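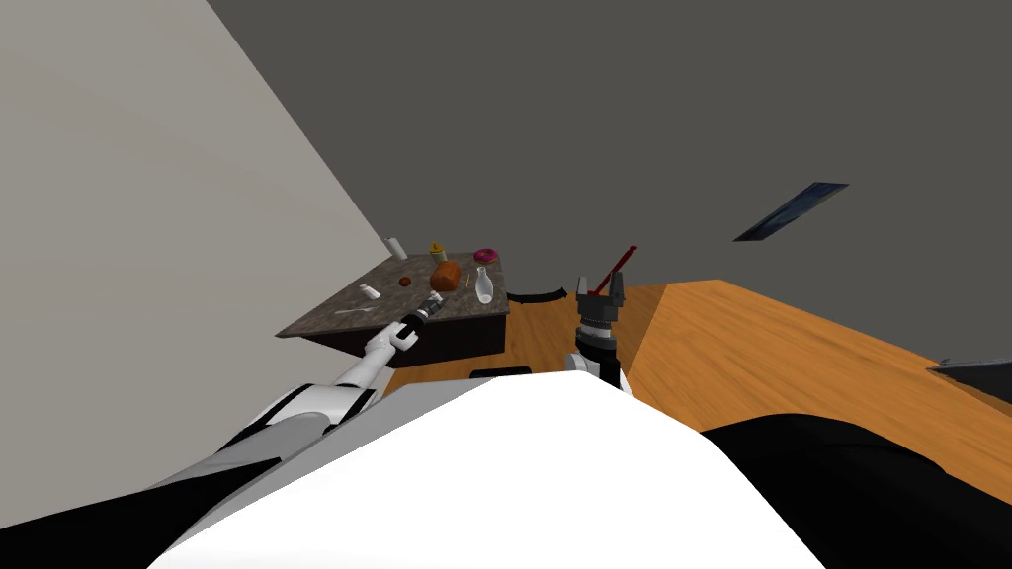 Rental Unit Check Before New Tenant: Electrical and Water

Address: Girkovside, unit 263
Checked by: Radymyr Mykhailiuk
Month: February
Marks used: OK, REPAIR, WATCH

1. Main electrical panel. OK
The door closes well and every breaker has a label. Two labels were in old handwriting, so I wrote them again in block letters.

2. Outlets near the kitchen sink. REPAIR
The test button on the left outlet does not cut the power. I pressed it 4 times with the same result. Please replace it before anybody moves in. I put tape over it for the moment.

3. Smoke alarm in the hallway. OK
It is a Kemel, with a new battery. The sound is strong also with the bedroom door closed.

4. Smoke alarm in the bedroom. WATCH
It works, but the plastic base is loose on one side. The screw hole became too wide. A larger screw can be enough.

5. Water heater. WATCH
The safety valve opens and closes. There is a little white scale at the pipe connection, dry when I touched it. In the last report it was not mentioned, so I cannot say how old it is. 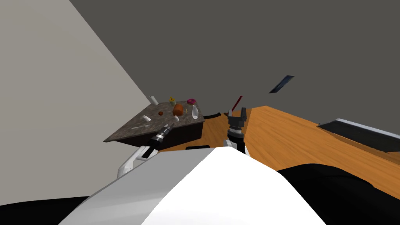 The heater should be looked at again at the next visit, and the person who does it should bring a flashlight, as the space behind it is very narrow. The shutoff valve turns by hand.

6. Under the bathroom sink. REPAIR
Slow drip from the trap. I tightened the nut and it became slower, but it did not stop. The washer must be changed. Nazarenko has the correct size in their shop.

7. Window locks. OK
All of them lock. The bedroom one needs a small push upward first, and the tenant should be told about this.

8. Space heater left by the former tenant. REPAIR
Furari, 2000 watts. The cord is brown and hard near the plug. I advise to throw it away and not to give it to the next tenant.

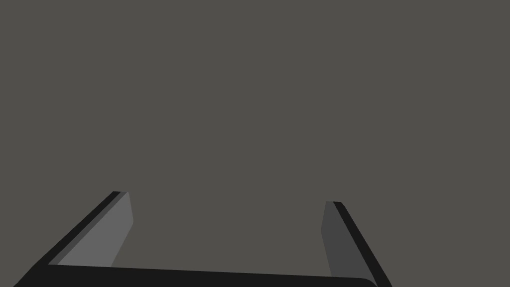 I unplugged it and put it in the storage closet with a note on it. If the owner wants to keep it, the cord must be changed by an electrician.

9. Entrance door and stair light. OK
The deadbolt is smooth. The light stays on for roughly 5 minutes, enough to go up with bags.

Items 2 and 6 to be finished before the keys are given. Items 4 and 5 can wait for the next visit.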